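Setting up the Doltik two-arm kit for a glass sorting job

Doltik by Ruderbridge is a bench kit with two small arms, two wrist cameras and the teaching software. This page covers the glass job, where the arms move drinking glasses between a tray and the table. It assumes the arms are already bolted down and powered.

What you need

The kit, one tray with a raised rim, and a handful of glasses. Use cheap ones. We bought ours from Gündoğdu and broke two in the first afternoon.

1. Set the arms

Mount the arms so both grippers can reach the middle of the tray. Run the homing routine from the Zandus control panel and wait for it to finish on both sides.

2. Check the wrist cameras

Open the camera tab. Each view should show that arm's own fingers at the bottom and the tray in front of them. If the fingers are missing, loosen the bracket, tilt the camera down and tighten it again.

3. Place the glasses

Lay most of them on their sides in the tray at different angles. Stand one or two upright on the table. Mix clear and tinted glass.
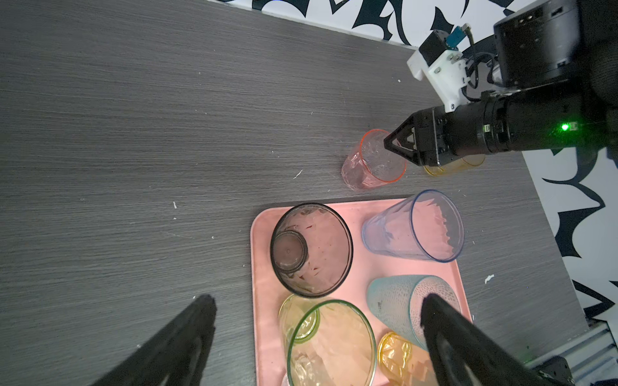 Can I use the kit without the second arm?

You can, but the two-arm lessons will be grayed out, and any glass outside the first arm's reach has to be moved by hand.

4. Record the lessons

Press Record, guide the arm through one pick, and press Stop. Keep each lesson under 90 seconds. Our first usable set took 31 lessons. Delete any where a glass slipped.

5. Train and test

Select the lessons and press Train. Ours ran overnight. Start testing at the lowest speed and keep a hand near the stop button.

Price and problems

The kit costs $1,170 with both arms. Spare finger pads come in packs of 7. The pads wear quickly on textured glass, and the printed manual skips the camera setup completely. The support page has a newer version, dated 17/10/2020, that includes it.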